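Lallham Allotment Association
Minutes, April meeting, 7 pm, upstairs room at the Clidton library

Present: In-ho Bae (chair), So-yul Seok (notes), plus 11 plot holders, see sign-in sheet. Apologies from plots 4 and 16.

Previous minutes
Read, one fix — the gate code was changed before the frost, not after. Approved.

Water
Main spigot by the east gate back on. Slow. Pressure drops to nothing if two hoses run at once. In-ho called the town, they say it's on our side of the meter. Quote from Karkon for a new line from meter to the first standpipe: $763, includes digging, does not include putting the path back. Long talk. Plot 9 thinks we can dig it ourselves. Plot 2 reminded everyone of last time we dug it ourselves.
Voted to accept Karkon quote, path repair to be done by us on a work morning. 8 for, 3 against, chair and notes not voting.
Until it's fixed: odd plots water before 9 am, even plots after 5 pm. Sign to go on the shed door.

Rents
Stays at $50 for a full plot. Half plots same price per foot as before. Three people still not paid. In-ho to phone them, no letters this year, stamps cost too much. Question from plot 12 about paying in two parts — fine, just tell In-ho first.

Waiting list
21 names. Longest wait is going on three years. Suggestion to split plot 7 when it comes free at the end of the season. Mixed feelings, the back half of 7 is mostly shade and horsetail. Left for next meeting. So-yul to write to everybody on the list and ask if they still want a plot, we think several have moved.

Compost
Bay 2 is full and nobody has turned it. Bay 3 has a whole christmas tree in it, please no more trees. Agreed bay 1 is ready to use, one barrow each to start with, then whatever is left after the work morning.
No cooked food. No bread. Rat seen twice near the bays.
Plot 14 asked about horse manure from the Clidton stables. Free but we haul it. Needs a truck. Plot 5 may have a brother in law with one, will ask.

Fence and deer
North side sagging between the two old posts. Deer got the peas on 10 and 11, and all of the chard on 13. Options: taller wire along the whole north side, or string and bottles like plot 8 does. Wire would have to wait for next year's rents. String for now. Plot 8 to show people how.

Seed swap
Went well, lots of beans left over, nobody took the kohlrabi. Leftovers in the tin in the shed, help yourself. Want to do it earlier next year, before people have already bought everything. Label your packets with the year please, half were a mystery.

Shed
New padlock, key same place. Lend-out book is missing, if you have it bring it back. Long loppers are missing too. Wheelbarrow tire flat again, plot 3 to patch it or get a solid one.

Newsletter and web page
So-yul has the page running again. Wants short write-ups, a few lines is plenty, and planting dates for tomatos from whoever has kept track.

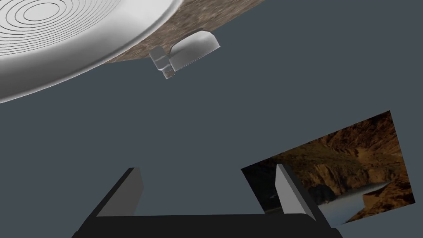
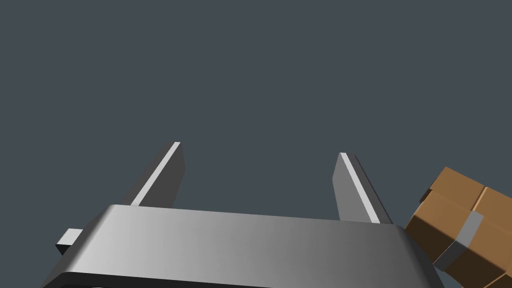
Any other business
Plot 6 asks that dogs stay on a leash. Agreed, already in the rules.
Radio volume on plot 15. In-ho will have a word.
Bees — Seok family has offered to put one hive behind the shed. Two people allergic, so not decided. So-yul left the room for this part, In-ho took notes. Need to check what insurance says and how far it has to be from the path.

Actions
In-ho: Karkon, unpaid rents, radio, insurance question.
So-yul: waiting list letters, watering sign.
Plot 3: barrow tire.
Plot 5: ask about truck.
Plot 8: string demo.

Closed 8:40 pm. Next meeting same room, bring your own mug.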